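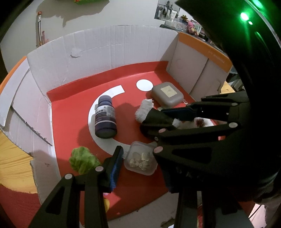
Informe de avance al fondo de innovación – segundo periodo
Proyecto: evaluación del kit de pinza manual Qaisi
Entidad ejecutora: Retumness

1. Objeto
El presente informe da cuenta de los trabajos realizados hasta el cierre de agosto en la evaluación del kit Qaisi, suministrado por Zestton, con vistas a su posible adquisición para el centro de Plostudley.

2. Actividades realizadas
Durante el periodo se registraron 554 maniobras de recogida con objetos de uso doméstico: envases de medicamentos, estuches pequeños, recipientes transparentes con tapa y peluches. De ellas, 461 se consideran válidas conforme al protocolo aprobado. Las restantes se excluyeron por interrupciones del registro o por errores de anotación, y se conservan archivadas por separado. El área de trabajo habitual es una caja baja de cartón con una alfombrilla roja en el fondo.

3. Valoración provisional
Las almohadillas estriadas de los dedos ofrecen un agarre satisfactorio en los artículos de felpa. En los envases rígidos tumbados los resultados son más irregulares – en especial cuando quedan próximos a otro objeto – y se ha solicitado al proveedor un juego de almohadillas de menor dureza. La documentación técnica entregada es suficiente, si bien falta la versión en español del manual de calibración.

4. Incidencias y presupuesto
Se han producido dos retrasos en la entrega de repuestos, sin efecto sobre el calendario general. El gasto se ajusta a lo previsto y no se solicita modificación de partidas.

5. Próximo periodo
Quedan pendientes tres series de ensayos con las nuevas almohadillas y la redacción del dictamen de compra.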